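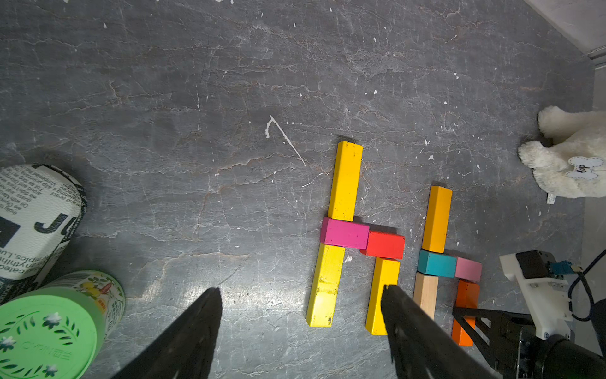

Attachment 1: floor with blocks, original upload

Ticket 3243: Photos going sideways in shared albums
Product: Prellmont Albums (web and tablet)
Opened by: Drarkden playgroup account
Status: Reopened, closed, reopened

Original report
Any photo we upload from the tablet arrives in the shared album turned a quarter to the left. Parents have been very polite and have tilted their heads. We've tried turning the tablet round before uploading, which had no effect beyond exercise. Attachment 1 went up fine from the laptop, and the same file from the tablet went up sideways. With yellow blocks on a grey floor you could argue it either way, but the group portrait was less forgiving.

Support, first reply
Thank you for contacting Griltance Support. Please clear your cache, sign out, sign in and restart the device.

Reporter
Done, in that order. Then done in reverse order in case that was the trick. Still sideways. I've now signed in so often that it wants me to prove I'm me.

Support
Please confirm the app version and whether "Save space on upload" is switched on.

Reporter
Version 7.32. Yes, it's on. It seems to have been switched on by the update, as none of us would have gone that deep into the settings without a packed lunch.

Support
Please switch it off and upload one new photo. Existing photos will not change.

Reporter
Switched off. New photo is the right way up. Switched it back on, uploaded the same photo, sideways again. So we've found it. What happens to the 43 already in the September album?

Support
They can be rotated one at a time from the Edit menu. We are marking this ticket as solved.

Reporter
Reopening. Rotated the first 30. On refreshing the page, every one had gone back to sideways, apart from one that is now upside down.

Support
Passed to the Marchuk team, who look after image processing.

Marchuk team
Reproduced. When "Save space" is on, the app shrinks the photo and throws away the rotation tag but leaves the old thumbnail in place. Editing updates the thumbnail only, and the refresh then fetches the real file. The upside-down one was rotated twice while the first save was still running. Server-side repair queued for the affected album. Please don't edit anything until it finishes.

Reporter
Nobody here is touching anything.

Marchuk team, 15th September
Repair finished. Fix for the setting will be in 7.33. Leave "Save space" off until then.

Reporter
All upright, including the upside-down one. The album cover is still sideways. Do I need a new ticket for that?

Support
Yes please.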